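Samgate Community Computer Library
Progress report to the Sundside Fund
Friday, December 29, 2023

Summary

We are very happy with how the second half of the year has gone! The lending library opened on time in June, the waiting list has moved faster than we dared to plan for, and the evening classes in the old reading room are full. Of the money granted for the year, everything set aside for parts and shelving has been spent, and a small amount remains under travel. We would like to carry that over, and the request is at the end of this report.

Lending

The library now has 84 desktop computers out on loan to households in Samgate and the villages along the Sundside road. Each one goes out with a monitor, a keyboard, a mouse and a printed booklet, and the loan runs for a school year. Families can renew once without filling in the form again. We had planned to ask for a fresh form every time, but the first few renewals showed us how much of a burden that was for parents who had already told us everything we needed to know.

The biggest surprise has been who borrows. We wrote the original application with middle school students in mind, and they are still the largest group, but a good share of the loans have gone to adults going back to finish a certificate, and to grandparents who look after children in the afternoons. One borrower is using hers to write down three generations of family recipes, and she brought in a printed chapter (the one on pickles) for us to read over lunch. It was wonderful, and we have since been asked for a second copy.

Demand is strongest at the start of each term. In the first week of the fall term the phone rang so much that we moved sign-ups to a paper sheet by the door and called people back in the evening. We would like a simple online form before next fall. It doesn't need to be fancy — name, address, what the computer is for, and whether there is internet at home.

Donations and repairs

Nearly all our machines are donated by offices that are replacing them. The furniture maker Hubáček gave us the largest single batch when it moved its sales office, and those towers have been a joy to work on, all the same model, with parts that swap freely from one to the next. Mixed donations from households take much longer. A machine that arrives without its power cable or with an unusual memory type can sit on the shelf for weeks.

Typical work on a donated tower is a wipe of the drive, a good clean, more memory, and a new solid-state drive if the budget allows. Some need fresh thermal paste or a replacement fan. Processor swaps are less common, but they have rescued several towers that were otherwise in fine shape, and they are a favorite with the repair class, who get to see the socket up close and learn why everybody goes so quietly when the little lever comes up.

Whatever can't be repaired is stripped for parts and the rest goes to the county recycling center. We are stricter about this than we were in spring. The storage room had filled up with cases that we all hoped to save one day, and clearing it gave us space for a second row of shelves. It also turned up a full box of good monitor cables, so the cable shortage mentioned in our last report is over.

Classes

We ran 9 evening classes between June and December, each lasting four weeks. The beginner course covers email, saving files, printing and staying safe from scams. The scam session is by far the most talked about. People bring in letters and messages they have received, we read them out together, and there is usually somebody who has had the very same one. We have moved it from the last week to the second so that people can use what they learn while the course is still running.

The repair class was new this year, and it is the part of the project we are proudest of. It began with a handful of people and a kitchen table and now has its own corner, its own screwdrivers and a sign-up list that stretches into next year. Two people from the first group now help teach it. We had not written that into the plan at all, and we would love to build on it.

Total attendance across all classes and drop-in afternoons was 464. Drop-ins are quieter than we would like, and the early afternoon slot suits very few people. From next term we will open later and close later.

What did not go to plan

The delivery route took more time than we allowed. Taking a computer to Umine and back uses up most of a morning, and when a family is out we have to go again. We now phone the evening before, and that has helped a good deal.

The booklet also needed work. Our first version assumed that readers knew what a browser was, and several borrowers told us kindly but firmly that it was no use to them. The new one has bigger type, more drawings and a page at the back for writing down questions. A Spanish version is being proofread and should be ready for the spring loans.

Heating in the reading room remains a problem. The landlord has agreed to look at the radiators, and until then the winter classes will start with hot tea — a popular change in its own right.

Plans for the coming year

We want to keep lending at its present level, get the online form working, and give the repair class a second evening. We also hope to set up a regular pickup from offices in Umine, so that donations come in a steady flow and we can order parts ahead of time.

Request

We ask the Fund to let us move the unspent travel money into the parts budget, where it would go toward solid-state drives. A full set of accounts is attached separately. Thank you for your support and for your patience with our questions about the forms. Come and see us on a class night if you are passing through Samgate!

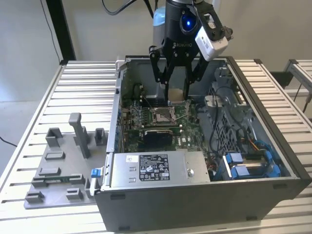 A desktop tower on its side with the side panel off, open to the motherboard.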